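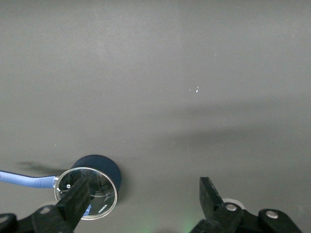

Minutes taken by Pornthip Chaimongkol

Search minutes and notices Go

Tenants > Irkisel Market Hall > Meeting minutes

Last updated 06/07/2020

Irkisel Market Hall, Drakotville
Food tenants' meeting, held in the upstairs office

Present: Mathias Camenzind (hall manager, in the chair), Valter Henriques (bakery and coffee counter), Pornthip Chaimongkol (Duangkaew), Tekle Mersha (stew and flatbread counter), Belmiro Cardoso (grill counter)

Apologies: none received. The juice counter was not represented.

1. Minutes of the last meeting

Accepted with one correction. The last minutes said the grill counter had asked for a second gas line. Belmiro said he had asked for a price on a second gas line and had not decided whether he wants one. Corrected on the file copy.

2. Matters carried over

Grease trap. Cleaned. The contractor left the cover seated badly and Mathias had him come back. The next cleaning is due in September and will be done before opening so that counters are not affected.

Hand sink by the service door. Still drips. Mathias has the part and will fit it.

Sign lighting. The left half of the street sign is out again. Valter said it was the same fault as in the winter and asked that the transformer be replaced this time. Mathias will get a quote and send it around by email. No objection.

3. Seating on the Irkisel Street side

Mathias reported that the city has given the hall a temporary permit for tables on the sidewalk. The permit allows 39 seats, and tables have to be kept clear of the hydrant and the bus stop. Tenants were shown the plan that went in with the application. It cannot be changed without going back to the permit desk.

Tekle asked who clears the outside tables. Under the lease the hall clears common seating, and Mathias said he takes that to include the sidewalk. He has hours for one person at lunch and one at dinner. Between those times counters are asked to send someone out if they can see a table needs it.

Belmiro said his counter is the closest to the door and he expects to end up doing most of this. He asked for it to be noted. Mathias agreed to look at it again after the first two weeks and to move the dinner hours earlier if the afternoons are a problem.

Umbrellas are to be brought in at closing. The stands can stay out but must be chained.

Valter asked whether people could sit outside with only a coffee during lunch. After some discussion it was agreed that there will be no minimum order at any table, inside or out. Pornthip said a minimum would be hard to enforce when customers order from more than one counter and share.

4. Shared menu board and online ordering

The hall has been using Cliser for online orders since the spring. Each counter's menu is on one page and the customer pays once. Mathias handed out the figures for the last full month. The hall took 443 orders through Cliser, of which 124 included items from more than one counter.

Points raised:

Mixed orders are slow to go out. The ticket prints at every counter at the same moment, so coffee is poured and left standing while the grill is still cooking. Valter has been holding his tickets back by eye and gets it wrong when it is busy. Pornthip said Duangkaew has the opposite trouble with noodle soups, where the broth is packed on its own but the noodles stick if they wait.

Mathias has asked Cliser whether tickets can be staggered. Their answer was that each item can be given a prep time and the ticket will then print late to match. Somebody has to enter the times. Each counter is to send Mathias a list of its items with the usual prep time next to each one. Keep it simple — whole minutes, and use the busy time, not the quiet time.

Sold-out items. Tekle said he had to refund several orders for lamb stew because he could not get to the tablet to mark it sold out. Mathias showed the shortcut on the order screen (hold a finger on the item name until the menu comes up). Printed instructions will be taped next to each tablet.

Item names. Belmiro asked that the board and the online page use the same names. At present his half chicken is "half chicken" on the board and "chicken plate" online, and people come in asking for both. Agreed that the board wording is the one to use. Mathias will change the online page to match when the prep times go in.

Photos on the online page. Duangkaew's curry is shown with the picture for the stir-fry. Pornthip will send the right one.

Service fee. Valter asked if the fee could be shown as its own line so that customers do not think the counters have raised prices. Mathias thinks this is a setting and will check.

5. Prices and portion sizes

Tekle reported that his beef has gone up twice since the last meeting. He does not want to raise the price of the combination plate and has been thinking of offering a smaller one next to it. He asked what others were doing.

Belmiro has raised the price of ribs and left everything else alone. He said he had a few remarks from regulars the first week and none afterward.

Valter has not changed pastry prices but has dropped two sandwiches that sold badly. He is using the space in the case for a savory roll at a lower price, and it is doing well in the mornings.

Pornthip said Duangkaew has changed one curry from beef to chicken thigh for the summer and kept the price the same. The beef version can still be ordered a day ahead.

Mathias reminded tenants that any two counters may agree on a shared plate or a bundle, but it has to go through him so that the sales are split correctly. Tekle and Valter may try a stew and roll lunch. To be discussed between them.

There was a short discussion of paper containers. All counters are paying different prices for what is nearly the same box. Belmiro offered to ask his supplier for a price on a joint order and will need everyone's sizes to do so. Duangkaew needs the soup container with the vented lid and will not switch if the joint order has only flat lids. Tekle is tied to his current supplier until September and would join after that.

6. Walk-in cooler

The compressor was repaired and the bill came to $3622. Under the lease this is split by shelf space. Mathias passed out the shares.

Belmiro questioned his share. His shelf space was reduced when the juice counter moved in and he believes the old layout was used. Mathias looked at the sheet and agreed it was the older one. He will measure the shelves again and send out new shares. Nothing is to be paid until the new sheet arrives.

Tekle asked for the shelves to be labeled by counter while this is being done. Agreed. He also asked that stock pots not be put in the cooler hot. Pornthip said that Duangkaew cools its broth in an ice bath first and that the pot he had seen was not theirs. Mathias will put a notice on the cooler door with the cooling rule from the health department sheet. Anything found on the floor of the cooler will be moved to the prep table and the counter told.

7. Evening hours

Mathias proposed staying open one hour later on the last two evenings of the week through the summer. Belmiro and Pornthip were in favor. Valter was against it for his own counter, as his staff start before dawn. Tekle would stay open if at least two other counters did.

Agreed to try it for a month. Valter may close at his usual time and the coffee machine will be covered. He is content for Duangkaew to sell iced tea and iced coffee in the late hour. The late hour will be shown on the street door but not printed on the menus until it has been decided whether to keep it.

Online orders in the late hour: only the counters that are open are to show. Mathias will ask Cliser how to set different closing times. If it cannot be done, the online page will close at the old time.

8. Any other business

Dish room. Pans left to soak overnight are to have the counter's name on them. Unmarked ones go on the top rack.

Music. Valter asked for it to be turned down before lunch. Agreed. The control is in the office and is set by Mathias only.

Parking behind the hall. Belmiro's supplier has been blocked in twice by delivery drivers. Mathias will paint the loading space again.

Tekle asked if the meeting could start earlier next time, before the dinner prep. Agreed in principle; depends on the juice counter.

Actions

Mathias Camenzind: sink part; sign quote; Cliser questions (fee line, closing times); tablet instructions; match item names; new cooler shares and shelf labels; notice on cooler door; loading space
All counters: prep times to Mathias; container sizes to Belmiro
Belmiro Cardoso: price on joint container order
Pornthip Chaimongkol: curry photo for the online page
Tekle Mersha and Valter Henriques: decide on the stew and roll lunch

Next meeting: to be set by email. Items for the agenda go to Mathias. The gas line will be on it if Belmiro has his price by then.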